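Equipment Planning Meeting -- Minutes

Sauce and Portioning Line, Climska kitchen
Month: September
Start: 9:10 a.m.
Present: kitchen operations, purchasing, maintenance, food safety, simulation and controls
Absent with notice: packaging

1. Minutes of the last meeting

Approved with one change. Under item 4, "replacement belt" should read "replacement belt guard." Purchasing will correct the filed copy.

2. Status of the dispensing cell request

Operations restated the request. The Climska kitchen fills small cups of mustard and dressing by hand for the boxed lunch program. The proposal is for one robot arm with a two-finger gripper, a bench scale and a fixed table, to be used on the cup line during the morning shift only. The second shift stays manual for the coming budget year.

Two vendors were asked to quote. Vollano returned a full package, with arm, gripper, stand, safety scanner and installation. Texier quoted the arm and gripper only and left the stand and scanner to us. Maintenance said the Texier price can't be compared until the missing parts are added in, and that the stand alone will need anchoring work on the east wall side, where the floor slopes toward the drain.

Food safety asked whether either gripper is rated for washdown. Vollano's quote says yes for the fingers, no for the body. Texier's quote doesn't say. Purchasing will ask in writing.

3. Budget

The equipment line for this year has not changed. Purchasing reported that the small tools account can cover the bench scales and sample cups without a separate approval. The arm and everything bolted to it must go through the capital request.

Discussion of whether to lease. Vollano offers a lease with a buyout at the end. Operations prefers to buy, as the last leased item (the label printer) cost more in return freight than expected. Purchasing would still like to see the lease terms on paper before the request goes up. Agreed that both will be listed.

Maintenance asked that spare gripper fingers be put in the first order and not left for later. Agreed. Three pairs will be added to the Vollano quote and the same to Texier's so that the totals match up.

Training was not in either quote. Vollano gave a verbal price over the phone. The group did not accept a verbal price for planning purposes and purchasing will get it in writing.

4. Scales

The current bench scales at the Climska kitchen have no data port. For the cell, the controller has to read the weight directly. Maintenance has priced a Mirno scale with a serial connection. Two are needed, one in use and one spare. Lead time is longer than for the arm, so the order should go in first if the request is approved.

Food safety wants the scale platform to lift off for cleaning without tools. Maintenance believes the Mirno one does but has only seen the data sheet. A loaner has been requested.

There was some back and forth on scale size. Operations wants a small footprint so that the table can hold a tray of empties beside it. Controls would like a wider platform, to allow more room for error in setting the cup down. No decision. To be settled when the loaner comes in.

5. Simulation work

Controls reported on the simulated mustard task. The work is being done before purchase so that the request can say which gripper and table layout we need. The plan calls for 555 simulated runs across the different starting positions for cup, bottle and scale. Roughly 200 have been set up so far. No success rate will be quoted in the capital request until the full set has been run and reviewed.

Three points from controls for the budget discussion:

Cup position. The layout includes starts where the cup is not upright. Operations confirmed that cups do tip on the real line and asked that these starts be kept in the set.

Bottle handling. A squeeze bottle needs controlled force from the gripper. If the fingers can't do this repeatably, a pump dispenser would have to be priced instead. Purchasing asked for a placeholder figure for the pump by the next meeting.

Computer time. The present workstation is shared with the packaging drawings. Controls asked for a second workstation. Purchasing will check whether it can come out of the office equipment line -- it should not be folded into the robot request.

One view from the set was entered with the minutes:

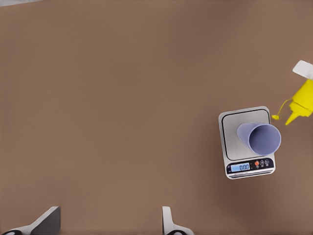
Item 5. Simulated table from overhead: cup on its side on the scale, display at 0.00, mustard bottle at right, gripper fingers at bottom.

Operations asked whether the real table could be a darker or lighter color than the simulated one. Controls said yes, but the finish should be matte, and the color should be settled before the camera is ordered. Maintenance will price a matte top as an option.

Food safety noted that a tipped cup on the real line is thrown out and replaced, and asked that the cell be able to do the same. This means a discard bin within reach of the arm. The bin was not in the Vollano floor plan. Maintenance will measure for it.

6. Floor space and power

The cell will take the place of one prep table and the rolling rack next to it. Operations agrees to give up the rack. The outlet on that wall is on the same circuit as the heat sealer, and maintenance recommends a separate circuit. An electrician's quote is still open.

7. Actions

Purchasing: written washdown rating from Texier; written training price and lease terms from Vollano; placeholder figure for pump dispenser; check office equipment line for workstation.
Maintenance: electrician's quote; stand anchoring estimate; matte table top price; measure for discard bin; follow up on scale loaner.
Controls: continue simulated runs; send list of starting positions to operations.
Food safety: draft cleaning steps for gripper and scale.

8. Next meeting

Same room, 9 a.m., after the Texier reply is in. Packaging to attend if the workstation is still on the agenda.

Adjourned 10:25 a.m.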